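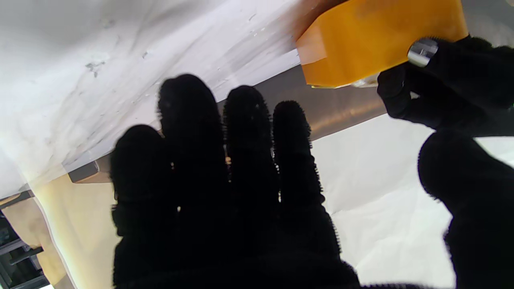 Black fabric with fine fibers along its edges.

Care of records, discs and tapes at home
Skomura Sound Library, Household Advice Pages
Prepared by Ona Dambrauskienė, Collections Care
Revised 2 April 2020

The library holds 3582 recordings of improvised and experimental music, many of them issued in small editions that cannot be replaced. Borrowers and donors often ask how such recordings should be kept at home. The following advice reflects the practice of our own workroom.

Handling
Wash and dry your hands before taking a record from its sleeve. Hold an LP by its edge and label only. To remove it, bow the outer jacket slightly against the body and draw out the inner sleeve with the record still inside. Compact discs should be held by the outer edge and center hole.

Do not leave a record on the turntable after listening. The lid of a turntable keeps off some dust, but it is no substitute for a sleeve.

Dry cleaning
Brush each side before play with a clean carbon fiber record brush. Let the record turn, rest the bristles lightly in the grooves for two or three turns, then move the brush slowly outward. Clean the brush itself on its own guard or handle, never with the fingers. Household dusters, paper towels and shirt sleeves should not be used. Paper can scratch, and most cloths leave lint behind.

Quiet recordings call for particular care. On a solo voice or a duo with long silences, a click that would pass unheard in louder music is plainly audible. The Wunus series of vocal improvisations is a familiar case, and copies are often returned to us as faulty when they need only a proper cleaning.

Wet cleaning
Use wet cleaning only for records that remain noisy after brushing. It is not suitable for shellac records if the fluid contains alcohol, nor for lacquer discs of any kind. If you do not know what a disc is made of, leave it dry and ask.

Lay the record on a clean, lint-free towel. Apply distilled water with a few drops of record cleaning fluid, in the proportion given on the bottle, and wipe along the grooves with a soft pad. Keep the label dry. Rinse with plain distilled water on a second pad. Stand the record in a rack for at least 20 minutes, longer in a damp room, and return it to a new inner sleeve. The old sleeve will put the dirt back.

Compact discs
Wipe from the center straight out to the edge with a soft cloth – never in a circle. Do not write on the label side with a ballpoint pen, and do not attach paper labels. Cracked cases can be exchanged for standard ones. Cardboard wallets, such as the one used for Prastetti, scuff the disc each time it is pulled out. A thin plastic inner sleeve will fit most of them.

Cassettes
Store cassettes upright in their cases, wound fully to one end. Keep them away from loudspeakers, motors and magnets. A tape that has not been played for several years should be wound forward and back once before listening. If the felt pad behind the tape is missing, do not play the cassette.

Shelving
Stand records upright, supported on both sides, with no more than 100 to a shelf section. A leaning row will warp in time. A filled box weighs more than most people expect, and shelves should be fixed to the wall. Keep all recordings out of direct sun and away from radiators, basements and attics.

Notes and inserts
Liner notes are part of the recording. Remove rubber bands, paper clips and adhesive tape if they come away without force. Folded posters may be kept flat in a separate folder marked with the catalog number – in pencil, on the folder only.

Supplies
Inner sleeves are sold at the front desk in packs of 20. Larger orders, up to 240 sleeves, should be placed in writing. Please state whether they are for seven, ten or twelve-inch records.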